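Giving up the car, nine months in

August 2019

I sold my car in November and said I would write something once I had been through a full winter and most of a summer without it. I am a little ahead of schedule but the winter part is done, and that was the part people asked me about.

The car was a 2006 hatchback with a slow oil leak. The garage wanted 948 dollars for the repair, more than I thought the whole thing was worth. I drove it home, parked it and looked up the bus timetable. Two weeks later I had sold it for parts and bought a monthly pass.

I live on the north side of Brodville, a mile and a half from the nearest grocery store and six miles from work. The bus to work is the 20. It runs every half hour until seven in the evening and then once an hour, and if I miss the last sensible one I have a long wait next to a tire shop. I have missed it four times. After the second time I started keeping a paperback in my bag.

The pass costs me 72 dollars a month. I used to spend more than that on gas alone, before insurance and parking. I haven't kept a proper spreadsheet, so I won't claim a yearly total, but my checking account has looked better every month except January, when I bought boots.

Boots were the thing I got wrong. I went through December in sneakers because I figured I would only be outside for ten minutes at each end. Ten minutes is plenty when the sidewalk hasn't been shoveled. Buy the boots first.

Groceries took some working out. I tried one big trip a week with a folding cart, and the cart lost a wheel on the hill by the water tower. Now I go three times a week with a backpack and buy less each time. I throw out less food. I also eat a lot fewer melons. For cat litter and anything else heavy I order from Cheema, who deliver on this side of town for a small fee and will leave things on the porch.

The bike came in April. It is a used Dikia with eight gears and a rear rack, and it cost me 400 dollars with a lock and lights. I ride it to work when it is dry, up to three times a week. The route along the canal is flat apart from the bridge – the bridge is steep enough that I walked it for the first month. I carry my work clothes in a Clateo pannier that was sold as waterproof and mostly is. The seam at the bottom lets a bit in, so my shirt goes in a plastic bag.

At the other end there is a rack by the loading dock and a sink to wash my face in. I lock up, change, and I'm at my bench by eight fifteen. On the bus days it is closer to eight forty.

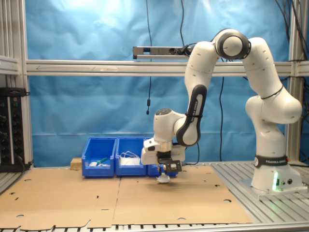 The arm over the work table, gripper down.

What I miss is leaving town. There is no bus to the lake. I rented a car for two weekends this summer and both times I had to relearn where the wipers were. The rental place is next to the bus station, so getting there is easy, but it closes at noon on weekends and I have to plan around that.

I also miss being able to offer people a ride. I hadn't thought about that one beforehand. I have been on the receiving end a few times since, and I try to bring coffee or pay for gas.

I don't know if I'll keep this up for good. If I change jobs or the 20 gets cut back again, I would have to look at it fresh. For now the next thing on my list is fenders for the bike, and a better light for the front before the evenings get dark again.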